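Subject: Re: [trellton-civic] Council vacancy - appoint or hold a special election?
From: Nomvula Mabuza
To: trellton-civic list

Brock Perron wrote:

> I read the notice twice and I still don't get the timeline. McKinnon
> resigns, the council president says the seat "will be filled promptly,"
> and then there's one line about a petition. Who gets to pick? If the
> council just appoints somebody at the next meeting, is there any point
> in the rest of us showing up? I'd like to be wrong about this.
>
> Brock

Brock, you are wrong about this, and I'm so glad you asked, because I spent last night with the charter open on the kitchen table and it is much better news than the notice makes it sound!

The council can appoint, yes. But the appointment only holds until the next regular election unless 200 registered voters in the ward sign a petition asking for a special one. If the petition comes in and the clerk certifies it, the appointed member keeps the chair warm and the voters pick the replacement. That's section 2 of the vacancy chapter. The notice squeezed all of that into the words "subject to petition," which I read three times before I went looking.

We already have 100 signatures. One hundred! Most of those came from the Brellov Street side, where people are still upset about how the bus route vote was handled, and I'd like to get over to the Skonent apartments next. Turnout there is always low in the off years, but every time I've knocked on doors in that building I've ended up staying longer than I planned. People want to talk about this stuff.
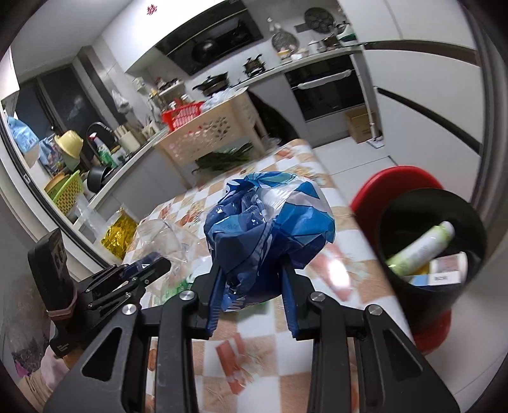 A few practical things for anyone carrying a sheet. The signer has to live in the ward and be registered at that address - a mailing address somewhere else doesn't count. They need to print their name as well as sign. Please don't fill in the address for someone, even if they ask you to and even if you're being nice. The clerk threw out a whole page for that during the library bond petition, and I still feel sick about it (it was my page). Whoever carries the sheet signs the bottom in front of a notary. The credit union will do it free if you have an account, and so will the clerk's office, but they stop at 4:30.

On whether it's worth showing up to the meeting: yes, please, come! Public comment is before the appointment vote, not after it, and the council has to interview applicants in open session. I've heard of 2 people applying so far. I'm not going to put their names on the list until they file, but I've talked with both and I'd be happy to see either of them on a ballot. What I'd like to hear from each of them in public is where they stand on the Trellton Road rezoning, which was McKinnon's big issue and is going to land on the new member's desk almost right away. December, I think, unless planning asks for another extension.

I know some folks here would prefer a straight appointment and skip the cost of an election. Fair enough, and I'd love to see that argument made on the list, with the numbers if you have them. The clerk told me she's working up an estimate and will share it when it's done. I'd sign either way, but I do want to see it.

Brock, do you still have the walking maps from the school board race? If you could scan the ones for the east half of the ward I'll split them up tonight and send them out to whoever replies. I have blank sheets at my place, and I can drop some at yours on my way to work if you don't mind a knock at 7:15.

Nomvula

Last updated: December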